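Reading School Exam Results: Notes for Week 4
Course tutor: Ruan Ngcobo

Bring a pencil and the Plarnik handout. If you lost the Plarnik handout, join the line.

1. Rank and score

A score says how many marks a student earned. A rank says how many people did better. Parents ask for the first and remember the second. A student can gain marks from one year to the next and still slide down the list, and will then be grounded for improving.

Last February the district paper in Skultow ran the headline "Local Girl Places 11th." Eleventh out of what? The story never said. There were 2796 candidates, so she had done very well, and her neighbors spent a week being kind to her about it.

2. Pass marks

The pass mark in the Skultow exam is 300. It was picked before anyone now working in the office was hired, and it has been defended ever since as if it came down a mountain. Two things to check whenever you meet a pass mark:

Was it set before the papers were graded, or after?
Is it a total, or does each subject have its own floor?

A student with a fine total and a poor math paper passes under one rule and repeats the year under the other. Same child, same pencil.

3. Comparing schools

Renen Primary entered nearly everyone in its top grade. The school across the river entered the ones it liked. Guess which had the higher pass rate. Before you compare two schools, find the number enrolled as well as the number who sat the exam. If a school will give you only one of these, write down which one – that is useful too.

Small schools bounce. With four candidates, one bad stomach on the morning of the exam takes a quarter off the pass rate, and somebody will call a meeting.

4. Reading for next time

Fulvio Sartori, "The Top of the List," first half only. The second half is about his own exam results and may be skipped without harm. Zulu group presents first, then whoever makes eye contact with me.

Written task: find a results story in any local paper and list what you would need to know before believing it. One page. Wide margins will be noticed.

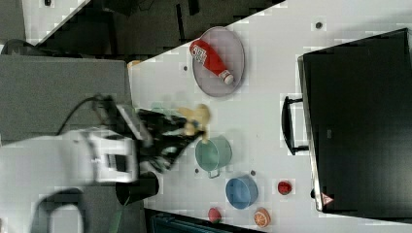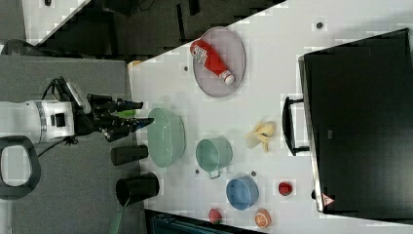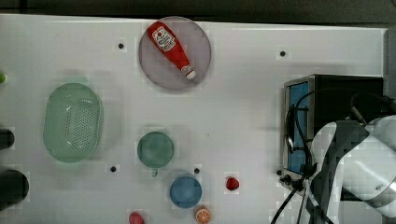
Week 4: the white table, three views.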